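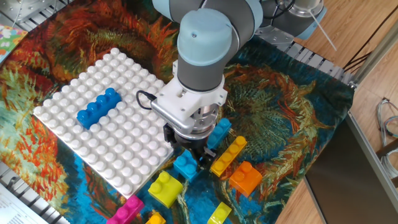
Thread. I've spent a fortnight with the Plolo trial kit from Terkex, the one that promises to teach a robot arm to build with toy bricks "straight out of the tin". There is no tin. It comes as a download and an invoice. Opinions follow. 1/

What you get: the software, a calibration sheet and a 462-page manual, a good part of which is the safety chapter printed again in a bigger font. You bring your own arm, gripper, baseplate and bricks. Terkex calls this flexibility. My accountant has another word. 2/

Setup took two days. Day one was the licence server. Day two was finding out that the licence server doesn't care for hyphens in a surname. Support was quick and kind about it, I'll give them that. Cristian Llanos on the help desk deserves a pay rise. 3/

Now the good bit. You show it a brick, you show it where you want the brick, and it plans the rest. No waypoints, no teach pendant. The first time I just stood there with a cold cuppa and my mouth open. 4/

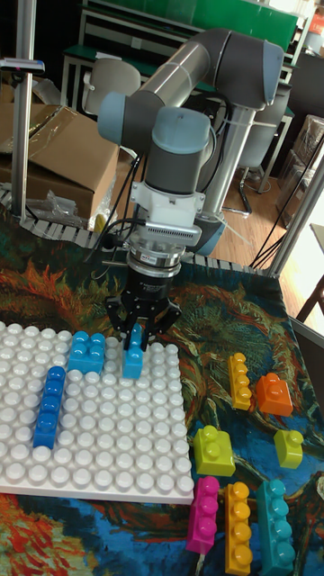
Light blue brick in the gripper, over the baseplate.

I ran it on a loud floral cloth because the brochure says "any background, any colour". Bold claim. It coped better with the pattern than I do. My sister asked whether the tablecloth was part of the product. 5/

Where it gets sulky is the press. Picking a brick up is one skill. Lining up studs and pushing hard enough to seat it without shoving the whole plate towards Tasmania is another. There's a slider for this called Assertiveness. Leave it at 2. Please. 6/

I logged 504 attempts, mostly at night, mostly in my socks. Long skinny bricks were the worst of it. Anything square it treats like an old mate. The log files are lovely — plain text, sensible names, and they open in anything. 7/

People keep asking how it stacks up against Gikison. Gikison's planner is faster and its interface looks like a tax return. I'd still pick Plolo for a classroom or a small lab. For a production line, I'd ring someone at MacLeish and have a grown-up conversation. 8/

Price: $1,000 a year per arm, and the trial ends without warning, halfway through a job if it feels like it. Mine did. There's a student rate, but you have to email and ask for it, like it's 1996. 9/

Terkex says a better press routine is coming in November. I've put my name down for the beta and hidden the Assertiveness slider behind a sticky note. Happy to share my settings file, just reply and I'll send it over after tea. 10/10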